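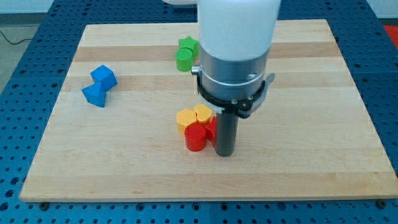
Stetano wrote back the same evening to say that the arm is the easy part of the budget, and that the money gets away from you in everything bolted on around it. I've been chewing on that ever since, so I'm bringing it here. We have a small shop that packs and sorts mixed parts, and I've been given the go-ahead to plan for one arm on one perforated table. My list so far has the arm, a gripper, and the table itself. Should I be holding money back for a second tool, or is a plain rod that pushes pieces into groups good enough to start with? I'd rather ask a silly question now than go back for more money in January!

Posted by Drodel

Not silly at all, and welcome! We went through this with our first table, and I'd say start with the rod. Pushing small pieces together by color on a flat board teaches you a lot about reach and speed, and a rod costs next to nothing to replace when you bend it (you will bend it). What I would put money into is the mounting. We paid 576 dollars for brackets, bolts and a spare board, and I grumbled at the time, but being able to take a board off and bolt it back down in the same holes saved us hours of setting up again. Set aside 40 more for cable ties and covers, because loose cable near a moving arm will make you nervous every single day.

One more thing — ask the seller how long the wait is on spare parts. Ours was 6 weeks and we had planned for none.

Posted by Voicu

Get the gripper too. You'll want it later.

Posted by Bulent

I'm mostly with Voicu, though Bulent has a point if your parts ever need to be lifted or stacked, since a rod can only slide things. You could split it: buy the arm with the rod now, and get a written quote on the gripper that holds for 18 months. Some sellers will do that if you ask nicely. And do check that the mounting bracket takes both tools before you sign anything — ours didn't, and the adapter took the last of that year's money.

Posted by Stetano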